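The words for small things

I have lived in Fulilden for 6 years now, and I still do not know the names of many things that I touch every day. I can talk about pensions. I can talk about elections, and last spring I explained to a colleague how the law of inheritance works in my country, with only one look into the dictionary. Then I went home and could not say what the little metal piece is called that keeps the window from hitting the wall.

When I came here I had a certificate which said that my English was advanced. I was very proud of it and I put it in a plastic folder. The first week I needed a plunger. I went to Alcaraz, the hardware shop near the bus station, and I stood in front of a young man and made the movement with both hands, up and down, and also a sound. He was very polite. He brought me a bicycle pump.

It was after this that I started the notebook. It is a school notebook with squares, and I write only one kind of word in it, the words for small things in a house. No verbs, no expressions, nothing about feelings. I wrote plunger on the first line. After that came washer, hinge, skirting board, draining rack and tea towel. The tea towel surprised me, it has very little to do with tea.

I wanted to write about this for some time. A reader asked me in August how I "keep up" my English, and I answered something short about reading newspapers. That was true but it was not the whole truth, and I felt a little ashamed afterwards. So this is the longer answer.

First I must say how I learned. We had a textbook at school with a family in it. The father had a job in a bank, the mother had a garden, and there were two children who went always to the seaside. From this family I learned to order a meal, to ask for the way, and to complain about a hotel room. They never had anything broken at home. The mother never asked the father where the sieve was. At university we left the family and went directly to essays, and there I learned "nevertheless" and "to a certain extent", which I used in each paragraph. I could have written two pages about the housing question, but I did not know the word "doorframe".

I do not blame the teachers. A course must choose, and a sieve is not so important. But when you live in a language, the order is the other way round. You need the sieve on Monday evening and "to a certain extent" maybe once in a year.

My teacher in the evening class here was Corrado Fabbri. He had come to the country as a young man and had worked in kitchens before he studied. He gave us a figure on the first evening: with 2,000 words you can live. I do not know where he had it from, and I have read other figures since. But what he said next was more useful. Everyone needs a different 2,000, he said, and you will find yours by walking through your day slowly, with your mouth open.

He meant that we should say the things aloud. It was our homework. We had to begin when the alarm rings and go through every room, and whenever there was an object without a name, we had to write down the place where it stood. At the next lesson we brought our lists of places. "On the bread." "Under the door." "Behind the toilet, blue." And then the whole class tried to find the words together. I remember that we spent a good part of one evening on the hard end of a shoelace. It is called an aglet, and I have never met an English person who needs this word.

I do the exercise still, on some mornings, though now in silence. The bathroom is the best room for it. It is small and one is half asleep, and in that condition I notice very honestly what I know and what I do not know. For a long time I believed that the basin, the sink and the washbasin were three different objects, and I was careful to never mix them. Then I heard my neighbour use two of them in one sentence for the same thing. And there is the tap, which in the American films is a faucet. I learned faucet first and I liked it more. It sounds like a person with a good education. But when I said it at Alcaraz they smiled, so in Fulilden I say tap. 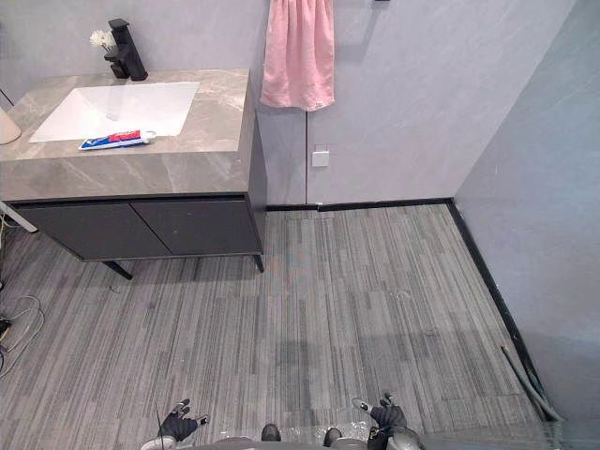
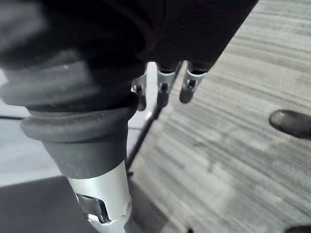
In the first one: toothpaste along the front of the sink, white flowers next to the tap.

Toothpaste was easy, of course. I think it is on page ten of every textbook. What I did not have was a verb for getting the last of it out. I asked at work, and I got "squeeze", which I knew, and from an older colleague "coax", which I did not. You coax the last of the toothpaste out of the tube. I have told you that I write no verbs in the notebook, but for this one I made an exception, in pencil.

There is also the problem of names that are too near to each other. In my town there is an Osmont Road and an Onmont Road. They are not even close. One is behind the library and the other is at the far end, where the number 18 bus turns around. In my second month I had an appointment for a flat in Osmont Road, Wednesday at half past five, and I heard it on the telephone as Onmont. I sat in the bus for 40 minutes and then I rang at the door of a lady who had no flat to give. She was kind about it. She said it happened to the postman too. I went back with the same bus and the same driver, and the flat in Osmont Road had gone to somebody with better ears.

I tell this story often, and I tell it as a funny one. In that evening it was not funny. I think people who have never lived in a foreign language imagine that the difficult moments are the big conversations, the doctor or the tax office. For those I prepare myself. I look up the words the evening before and I have a paper in my pocket. The hard ones come when you are tired and somebody says one short word with no warning, and the whole day hangs on it.

What helps me, apart from the notebook? I will try to be practical.

I read the leaflets from the supermarkets. They have a picture and a name and a price, and there is no style in them at all. I learned "colander", "casserole dish" and "fitted sheet" in this way. I also read the instructions on packets, both sides, while the water is boiling.

I ask one question in a conversation, never more. If I stop a person at every unknown word, they become a teacher and after some minutes they are tired of it. With one question they are usually happy. Often they do not know the word themselves! My neighbour, born in this town, had to telephone his sister to ask what you call the wooden strip on the floor between two rooms. She said threshold strip, he said it was just "the strip", and they discussed it longer than I had wanted.

I do not translate. This is maybe the strangest rule, and I break it when I am in a hurry. But if I write the word from my own language beside the English one, then I remember only that I have once written it. If I make a small drawing instead, even a bad one, the word stays. My drawing of a ladle looks like a question mark that fell down.

My mother came to visit last winter and found the notebook on the kitchen table. She does not speak English. She turned the pages and looked at the drawings, and she began to say the names of the things in our own language, one after the other, hinge, sieve, clothes peg, the way you read to a child. At one of them she stopped and gave a word I had never heard before. It is from her village, she said, for the small hook that holds a shutter open. So after all I had no name for it in my own language either. I asked her to spell it, and she was not sure. I wrote it down as it sounded.

The metal piece at my window is called a stay, by the way. I asked at Alcaraz on Saturday. They had it in two sizes and I bought the wrong one.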